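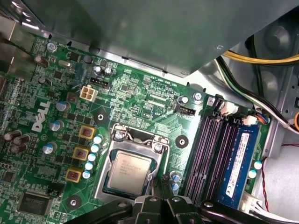 Placa base Dell con el procesador colocado en su zócalo.

Inicio | Opinión | Tecnología | Consumo | Archivo

Tirar un ordenador que funciona

Tiempo de lectura: 3 minutos

En noviembre, la gestoría en la que trabaja mi hermana recibió una carta de Kenel, la empresa que les lleva la informática. Decía que los equipos de la oficina quedaban fuera del contrato de mantenimiento y que convenía sustituirlos antes de fin de año. El presupuesto adjunto era de 2290 euros. Los ordenadores encendían, abrían las hojas de cálculo e imprimían las nóminas. Ninguno estaba averiado.

La gestoría pagó. No se lo reprocho. Una oficina que guarda datos fiscales de sus clientes no puede trabajar con un sistema que ya no recibe parches, y una discusión con el proveedor cuesta horas que tampoco se facturan. Lo que me parece mal es que la decisión estuviera tomada antes de que llegara la carta.

Un ordenador de sobremesa es una de las máquinas más fáciles de reparar que quedan en una casa. El procesador va en un zócalo y se suelta con una palanca. La memoria se cambia en unos minutos y el disco también. Se puede aprender en una tarde, con un destornillador y algo de paciencia. Comparado con un móvil pegado por dentro, es casi un aparato de otra época.

Pese a ello, se retira por motivos que tienen poco que ver con las piezas. El fabricante deja de publicar controladores. El programa de contabilidad (en la gestoría usaban Trilau) exige una versión del sistema que el equipo no admite. La garantía ampliada termina y no se puede renovar. Cada uno de esos plazos lo fija una empresa distinta, y el cliente se entera cuando vencen.

Hablé de esto con Young-sook Cheon, que tiene un taller de reparación y compra lotes de oficinas que cierran. Me contó que la mayor parte de lo que le entra sale otra vez a la venta con un disco nuevo y una limpieza. Su queja era otra: las fuentes de alimentación con conectores propios. Cuando se estropea una, hay que buscar la misma en otro equipo viejo, y a veces vale más el envío que la pieza.

Se suele responder que los equipos nuevos gastan menos luz. Es cierto en muchos casos, pero fabricar uno también consume energía, agua y metales, y ese gasto ya está hecho en el que tenemos sobre la mesa. Para escribir correos y rellenar impuestos, el ahorro en la factura tarda años en compensar la compra.

Yo pediría dos cosas. La primera, que la fecha de fin de soporte figure en la etiqueta, junto al precio y con el mismo tamaño de letra. La segunda, que las administraciones, cuando renuevan sus equipos, estén obligadas a ofrecer los retirados - con el disco borrado - a colegios y asociaciones antes de mandarlos al punto limpio.

Los ordenadores de la gestoría siguen en el trastero. Mi hermana ha preguntado a Kenel si los recogen y le han pasado otro presupuesto.

Artículos relacionados
Jerkex sube el precio de sus cartuchos y retira los rellenables
Qué hacer con un móvil sin actualizaciones
Atallah cierra su servicio técnico y deriva las averías por correo
La lavadora de mis padres y el derecho a reparar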